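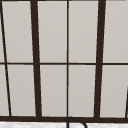
Print | E-mail

The housing office in Nakska will begin paying part of the cost of repairing old divided-pane windows in January, under a rule change that treats repair and replacement as equal for the first time. Until now the town's energy grant covered new sealed units only. Owners who wanted to keep the original sash had to pay for the work themselves, and most did not. The new terms apply to any window in which the glass is held in separate panes by fixed bars, from a small kitchen casement to a large multi-pane window with dark bars and thick vertical mullions. Single-sheet windows remain under the old terms.

The change follows a two-winter study of heat loss in the Prallero district, where most of the housing predates the town's first building code. The study was led by Wenjie Yin, a building physicist who has worked on masonry and joinery for the town since the district was listed. Yin's group measured air leakage and surface temperature at 100 windows before and after treatment. Part of the group was repaired and fitted with an inner storm panel. The remainder was replaced with sealed double glazing of standard grade.

According to the report, the repaired windows with storm panels performed within 13 percent of the replacements on total heat loss. On air leakage alone the two groups could not be separated. The report attributes most of the loss in untreated windows to gaps between sash and frame, failed putty, and hollow weight pockets beside the jambs. Loss through the glass itself was a smaller share than the office had assumed when it wrote the earlier rule.

"The old figures were calculated for a loose sash with no putty left in it," Yin said. "A sash in that condition leaks whatever glass you put in. Once the joints are closed, the comparison is a different one."

The grant pays a fixed sum of 3255 per dwelling, in local currency, regardless of the number of windows treated. Work must be carried out by a registered joiner and must include three items: removal and renewal of all failed putty, weatherstripping on every moving edge, and a storm panel or secondary glazing on the room side. Paint is not covered. Replacement of cracked panes is covered if the new glass matches the thickness of the old.

Mullions are handled separately. In the larger windows of the district the vertical members carry part of the load from the lintel, and the office will not approve work on them without a short structural note. A mullion with decay in the lower end may be repaired by splicing in new timber of the same species. The splice must be cut on a slope so that water drains outward, and the joint must sit clear of the sill. Fillers may be used on surface damage but are not accepted as a structural repair.

Glazing bars have a looser standard. Bars may be replaced one at a time, provided the profile is copied from a surviving bar in the same window. Bars glued to the face of a single sheet, which some suppliers sell as a match for older work, do not qualify. The office said it had received several requests to include them and had declined, on the ground that the seal behind a glued bar cannot be inspected.

Two local suppliers have published prices for the storm panels. Zandero offers an acrylic sheet in a magnetic frame, which can be taken down in summer. Nnaji makes a glass panel in a hinged timber frame that stays in place all year and opens for cleaning. Both types were used in the study. The report found no meaningful difference in heat loss between them, although the hinged panel reduced street noise by a larger margin. The acrylic panel is lighter and can be fitted without drilling into the original frame – a condition that applies to listed interiors.

Condensation was the main objection raised during the comment period. Several owners wrote that an inner panel would trap moisture against the old glass. Yin's group recorded condensation on the outer panes of some windows during the first winter, in each case where the inner panel had been fitted without a continuous seal. Room air was reaching the cavity and cooling there. After the seals were corrected the readings fell to the level of the untreated windows. The rule now requires a seal on all four sides of the inner panel and a small vent to the outside at the foot of the outer sash.

Applications open at 9 a.m. on the first working day of the month and will be handled in order of receipt. Owners should submit a plan of each room concerned, the joiner's estimate and, where a mullion is to be repaired, the structural note. Tenants may apply with the written consent of the owner. Approved work must be finished within 20 weeks. An inspector will check the putty and seals before the inner panels are closed, and payment is released after that visit.

Owners who replaced their windows under the earlier terms are not eligible for a second payment on the same openings. Those with an application still pending may switch to repair by sending a revised estimate before the work begins. The full report, including the test method and the readings for each window, can be consulted at the housing office during opening hours.

Print this article | E-mail this article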